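Landry Bench User Guide
Section 6: Running the open-bag test

6.1 What this test measures, and what it doesn't

The open-bag test asks the arm to take soft household things out of a paper bag, one at a time, with no one telling it where they are. It was written at Prombridge to compare grasp planners on clutter that sags, tangles and hides behind itself. It is a decent test of that. It has also been used to back up claims it can't carry, so please read this page before you quote a number from it.

The Fenen planner scored 43 per cent on its first outing and 38 per cent when a different operator packed the bag. Same arm, same items, same code. You could call that a small drop. You could also say the packing is doing some of the work we credit to the planner, and I haven't seen a run yet that rules this out. Until someone has, report both the score and the name of the person who packed.

The steps below are meant to take as much of the operator out of the result as we can manage. They don't take all of it out.

6.2 Before you start

You need:

The arm, homed and powered down
A brown paper bag, unused if you have one
Black cloth tape
The soft item set (tissue paper, textured ball, braided rope toy, cloth, sponge)
The Statberg logging script, running on the bench computer
A second person for the blind check in 6.5

CAUTION: Keep the emergency stop within reach whenever the arm is live. The wrist comes down further than you expect when it goes after something on the floor of the bag.

6.3 Fixing the bag

1. Power the arm down and swing it clear of the panel.
2. Open the bag and fold the top outward until the mouth stays open without your hand in it.
3. Set the bag on the white panel with its mouth toward the camera.
4. Tape the corners of the rim. Press each piece along its full length.
5. Tug the rim gently on every side. If a corner lifts, peel the tape off and use a fresh piece.
6. Bring the wrist over the bag by hand and look for anything that rubs on the paper.

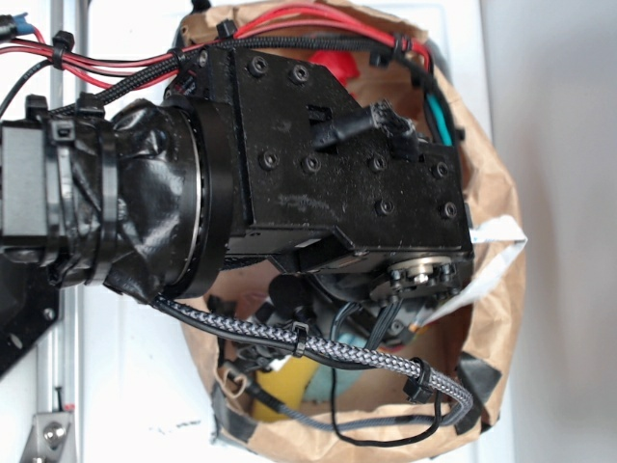
Wrist over the bag, with the red wires carried across the top of the bracket and into the right side.

7. Check the zip ties along the top wiring and the braided cable underneath. Replace any tie that slides when you push it with a finger.
8. Raise the wrist to the start height and leave it there.

NOTE: Creased and torn paper is allowed. An early draft of this guide asked for a fresh bag every run, and the scores went up, which tells you something about how much the depth estimate likes clean paper. We went back to reusing bags. If you do change the bag partway through a set, write it in the log and start a new set.

NOTE: The loose wiring can snag on the rim. A run in which the arm drags the bag is a failed run. It isn't a void run, and it doesn't get repeated until it goes well.

6.4 Packing the items

This is the part I trust least. "Place items at random" was the old instruction, and people are terrible at random. They put the ball where they can see it and spread the cloth out nicely. Use the draw sheet.

1. Start the log and type your initials.
2. Ask the script for a draw sheet. It gives you an order and a rough zone for each item.
3. Crumple the tissue paper before it goes in. A flat sheet is a different task.
4. Drop each item from the height of the rim. Don't place it.
5. Leave every item where it lands, including when one has rolled out of its zone.
6. Don't look at the camera feed until the last item is in.
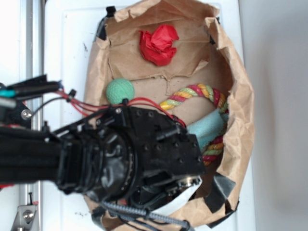

Step 5 is the one that gets skipped. Operators tidy up, usually with good intentions, and say afterwards that the item was "in an unfair spot". A planner that needs fair spots should score badly here. If you catch yourself reaching back into the bag, stop, empty it and ask for a new sheet.

Rope and cloth need extra care with the scoring. Both can be pulled up together, and the planner papers I've read tend to count that as a success for whichever one was the target. We don't. Two items out on one grasp is logged as DOUBLE and scored as a miss for both. Expect this to hurt your numbers.

6.5 Blind check

1. Call in a second person who hasn't seen the draw sheet.
2. Have them sit at the bench computer with the camera feed open and the planner output hidden.
3. Ask them to name the item they would go for first and where they would grip it.
4. Save their answer before the planner runs.
5. Only now show the planner's choice.

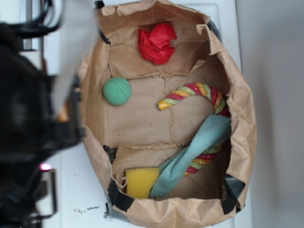
Agreement between the person and the planner gets reported as if it showed understanding. I'd want more than that. Plenty of these picks are easy ones, and a rule as dumb as "go for the brightest blob away from the walls" will agree with a person much of the time. The harder question is what the planner thinks is one object. With the rope toy passing under the pale blue cloth and coming out again lower down as a red and yellow piece, a person says "one rope" without thinking about it, and a planner that draws two separate outlines has got it wrong even if its first grasp comes up clean. Have the checker answer that question as well, and log it in the field called SAME.

NOTE: The sponge gives a flattering result. It has flat sides, it squashes evenly and it hardly ever tangles. Always give scores with and without it.

6.6 Running the grasps

1. Clear hands from the panel and say "live" out loud.
2. Enable the arm.
3. Start the planner. Keep your eyes on the bag and leave the screen alone.
4. Let each attempt finish, including the ones that are plainly going wrong, unless the paper is about to tear right through or a cable is pulling tight.
5. After each attempt, choose LIFTED, DROPPED, DOUBLE or NONE.
6. Stop when the bag is empty or after 6 misses in a row.
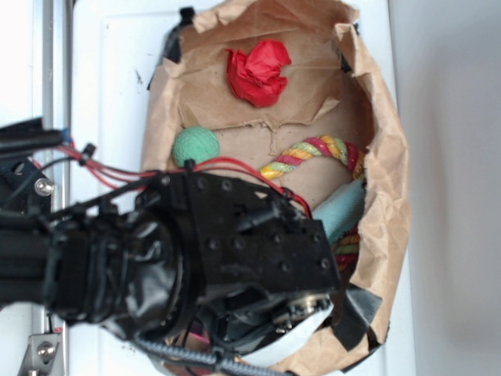 Arm reaching across the bag. The red wires run in front of the green ball.

Wires in the view are a known weakness. The planner masks out the arm from its own model, and the model has no wires in it. Coralie Hapeta tried painting them out by hand on a set of saved frames and found some targets moved and some didn't, with no pattern either of us could defend. The honest position is that we don't know how much this costs. Please don't write "robust to self-occlusion" on the strength of this bench.

CAUTION: Don't reach in to move a wire while the arm is enabled. Disable, wait for the brakes, then move it.

6.7 Reading the results

The script prints a success rate and a confidence band. The band covers chance variation between grasps in the set you ran. It doesn't cover who packed, which bag was used, how tired the tape was or whether the afternoon light had come round onto the wall, and any of those might matter more.

Before you send a result to anyone outside the lab:

Run at least 2 full sets with different packers.
Give the DOUBLE count separately.
Give the score without the sponge.
Include the failed runs where the bag was dragged.
Say which version of the wiring was on the arm.

If the gap between packers is as big as the gap between the planners you're comparing, you haven't shown a difference between planners. I know that is annoying in December with a deadline on. Run more sets.

6.8 Common problems

Planner reports "no target" with items still in the bag
Check that the depth crop hasn't slipped to the rim. Redo the crop and log the attempt as NONE.

Tape lifts during a set
Finish the attempt, disable the arm, retape and note the attempt number. Don't shift the bag to make the tape reach.

Score jumps after a software update
Assume the scoring changed before you assume the planner got better. Replay an old set through the new script and compare the two printouts line by line.

Gripper closes on paper
Log as NONE. If it holds on after opening, disable the arm and free the paper by hand, then go back to 6.3 step 5.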